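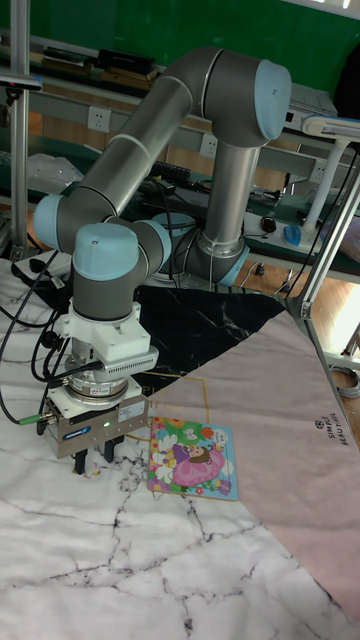 Entrevista: los cuentos de tapa cuadrada y las telas de mesa en la sala infantil de Getodau

Sábado, 12 de febrero de 2022

La Biblioteca de Getodau conserva 3.804 títulos en su sección infantil, de los cuales 2.227 son libros ilustrados para primeras lecturas. La responsable de la sección recibió a este boletín para hablar de la selección de los ejemplares, de su presentación sobre la mesa y de los cuidados que exige un fondo muy manejado.

La conversación comienza por el formato. La responsable defiende el libro cuadrado, como el de la niña de pelo castaño y vestido rosa rodeada de flores. «Un niño de tres años lo abre sobre la mesa y le caben las dos páginas delante», explica. «Los volúmenes altos se les vencen hacia un lado. Los apaisados los usamos en la lectura en grupo, cuando es una persona adulta quien sostiene el libro.»

Preguntada por las cubiertas, reconoce que el color pesa en la elección de los lectores más pequeños. «Las flores, los animales y los vestidos se piden por su nombre. Nos dicen: quiero el de las flores. Por ese motivo el catálogo de la sala incluye desde julio un campo con el motivo de la cubierta, además del título y del autor.» La medida se adoptó a propuesta de la biblioteca de Pulov, que la aplicaba con anterioridad, y permite localizar un cuento aunque la familia no recuerde ningún otro dato.

El segundo asunto de la entrevista son las telas. La sección cubre sus mesas con paños estampados, que se superponen sin buscar una alineación exacta: uno blanco con vetas negras que imitan el mármol, otro negro con vetas blancas y uno rosa pálido con líneas doradas y la leyenda «SIMPLE BEAUTIFUL». La responsable admite que la combinación suscitó comentarios. «Hubo quien pidió un mantel único y liso. Mi respuesta fue que el libro infantil convive en las casas con toda clase de estampados, y que la mesa de la biblioteca podía parecerse a ellas.»

La institución adquirió los paños al proveedor Makris, por medio del procedimiento ordinario de compras menores. Se lavan cada 11 días, según el calendario de limpieza del edificio, y se guardan enrollados. «Doblados cogen marca, y la marca levanta la esquina del libro», precisa. El rosa requiere un lavado aparte — las líneas doradas no admiten agua caliente — y se plancha siempre por el revés.

En cuanto a la conservación, el servicio distingue entre desgaste y daño. El primero comprende los cantos redondeados y las cubiertas con roces, que no motivan la retirada. El segundo abarca hojas sueltas, lomos abiertos y manchas que impiden la lectura. «Un cuento gastado es un cuento leído», sostiene la responsable. «Lo repasamos con un paño de algodón apenas humedecido, lo dejamos airear y vuelve a su sitio.» Las reparaciones de lomo se encargan al taller Cerker, con un plazo máximo de dos semanas.

La entrevista concluye con las previsiones de la sección. Está pendiente la renovación de los estantes bajos y la compra de ejemplares duplicados de los títulos con mayor lista de espera. Las familias pueden presentar sus propuestas de adquisición en el mostrador de la sala infantil, en el impreso habitual, indicando el título o, en su defecto, lo que recuerden de la cubierta.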